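Open days should show the dull jobs

Emico opened its Pickering lab to visitors on 12/07/2022. I went for the cable work, a task most demonstrations avoid.

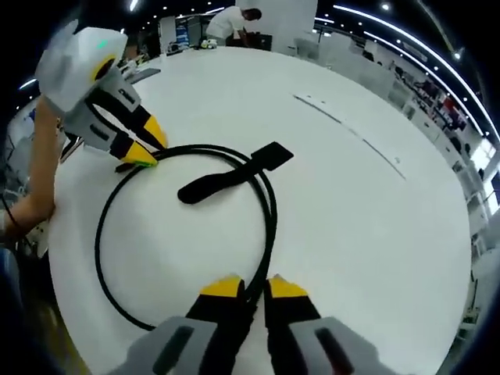
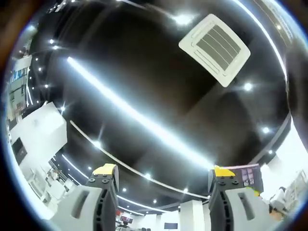 Why cable is a fair test

A rigid block stays put. A cable shifts when either side is pulled, and a strap adds a second soft part. I would take 12 slow coils over 400 clean block picks. Jonalyn Cabanatuan, our guide, disagreed, and her case for easy parts first was decent. I still think it hides the cost of the hard ones.

Comments

Tove Bundgaard: Block picks pay the bills. Try selling coils.

Rangi Trevaskis: Which strap width? Matters a lot for grip.

Last updated: December 2022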